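Re: [stunov-users] Self-filter eats half the cloud on the wrist camera
From: Lempi Hyvönen
Date: Saturday, August 7, 2021
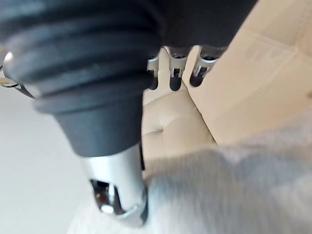 Wrist camera view over the beige seat, boot and fingers in view, gray fuzzy fabric at lower right.

Hi Karim,

Karim Abdelaziz wrote:
> We moved from the Dulstead branch to current master in April and since
> then the grasp planner returns nothing on soft furniture. With the
> self-filter off I get candidates, but most of them are on our own
> fingers. With it on, the planner log says 51 points left after
> filtering, and it wants 1000. Same launch file as before. Is the
> padding parameter still in use? I tried setting it to zero and saw
> no change.

The padding parameter is still read, but only for links that have a collision mesh. Anything without one now falls back to a bounding sphere, and padding is ignored for those. That went in with the Wainwright merge and the changelog entry for it is one line, so it's easy to miss.

My guess is that your boot link has a visual mesh and no collision mesh. Ours was like that too. The attached view is from our setup, and you can see how much of it the gripper takes up: the ribbed boot and the silver cylinder under it fill most of the left and center. A sphere big enough to hold both of those reaches well into the right half, and every point on the cushion that falls inside it gets thrown out.

What I did:

1. Added a plain cylinder as the collision shape for the boot, and a second one for the metal part below it. No need to model the ribs.

2. Kept the three fingers as separate links. If you lump them together you lose the gaps between them.

3. Set mask_mode to "image" in place of "cloud". This draws the links into the camera view and drops pixels before the cloud is built. It's faster, and you can save the mask and look at it.

4. Set min_points to 331. The 1000 default was picked for a different camera mounted farther back.

There is one thing the filter will not fix. The wire that loops out on the left is not in the robot model at all, so it stays in the cloud and sometimes shows up as a thin false edge. I mask it by hand with a fixed polygon -- not pretty, and it will be wrong as soon as somebody reroutes the wire.

Also check your near clip. The metal cylinder is close enough to look blurred for us, and I would not trust depth on it or right beside it. I cut everything nearer than 100 mm.

If you still get nothing after that, run the Cusside dump tool with the filter on and send me the mask and the raw depth for the same timestamp. Please don't send the whole bag, the list server will bounce it.

The patch for the log message (it should name the links that fell back to a sphere) is in my branch, not reviewed yet.

Lempi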